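Teaching by Hand: Chopstick Sorting with a Hand-Held Gripper
Project report, Laitinen group
Catriona Munro and Angus Gourlay
July 25, 2018

Our question was simple: can a person show a robot a fiddly kitchen job without ever touching the robot? We think the answer is yes, and getting there was the most fun either of us has had in a lab course!

We started with remote control. Angus drove the arm with a joystick while I watched the clock, and one chopstick took him 30 seconds on a good try. Thin round things roll, and through a joystick you can't feel them roll. So we switched to hand-held grippers with a camera on each one. You squeeze, the fingers close, and the recording keeps both the view and the motion (no arm in the way, no lag).

We recorded 116 demonstrations of picking up chopsticks from a table and putting them in a holder. Mei-kuen Peng gave us a great tip early on: slow down just before the fingers close. Our first takes were much too quick, and the trained policy copied our hurry and pinched the cloth.

Grip position mattered more than we expected. Grab near one end and the far end swings wide, so it misses the holder. 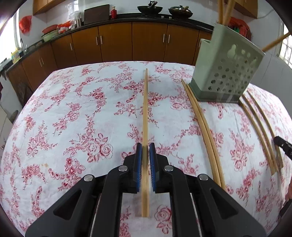

Lining the fingers up with the length of the stick was another habit we had to work out. It feels natural to the hand, but then the wrist has to turn and tip before the stick can go in upright, and we both did that turn differently. We ended up practicing it together until our takes matched.

In September we want to try forks and spoons, and let Kirstin Strachan record a set with no coaching from us.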